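Nellora Stacking Tub Set

I have been a bit of a tub enthusiast since we moved the seed packing into the back room, so I'm very pleased to have the Nellora range in the shop at last. They're made by Vaston, who also do the Marikar crates a lot of you bought for apples, and they have the same cheerful colours and the same good solid feel when you pick one up by the rim.

A set is three tubs, small, medium and large. The small one takes seed packets standing upright in two rows, the medium is about right for onion sets or a morning's beans, and the large will swallow a whole row of beetroot with the tops still on (I've tried, and it was a very good year for beetroot).
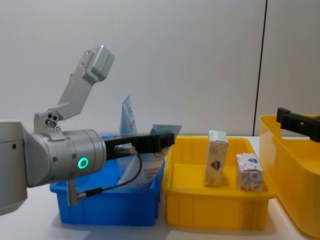

What they're like to use

Light, first of all. The large tub weighs 508 g, so even when it's full you are carrying vegetables and very little tub. The corners are rounded inside and a quick wipe gets the soil out. I've had mine in and out of the greenhouse since January and the colour has held up beautifully — the old ones from the market had gone chalky by then.

They nest when empty and stack when full. Turn the top one round by half a turn and it sits on the rim of the one underneath; turn it back and it drops inside. It takes a couple of goes to get the knack, and then you'll do it without looking.
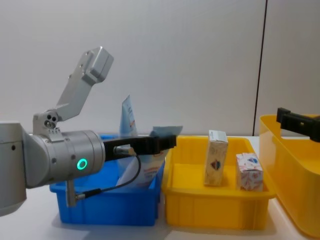 Karine Caron, who grows cut flowers up the lane, has been using the medium size as buckets for short stems like sweet peas and grape hyacinths. I hadn't thought of that at all! She says to keep the water below the handles, as they're open at the top and will slop if you hurry.

One small grumble: the clip-on lids are sold separately, and they're only made in white. They're good lids, though, with a nice firm snap, and the Rident label holders slide straight on to the edge if you like things named.

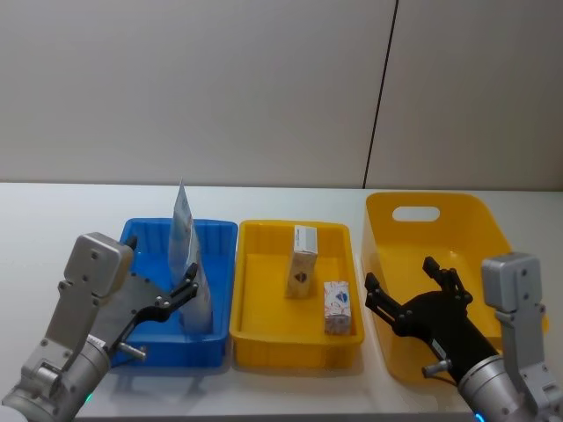 Sizes and details

Small: 240 mm long, nests inside the medium
Medium: 350 mm long
Large: 455 mm long, 508 g
Colours: blue, yellow, leaf green
Lids: white, sold singly, please say which size
Shop code: 1882

Delivery

Sets go out on a Monday, so order by noon on the day if you can. Up to 2 sets fit in one parcel at the same postage. If you'd like a mix of colours within a set, write it in the order notes and I'll pick them out for you — blue with two yellows is my favourite.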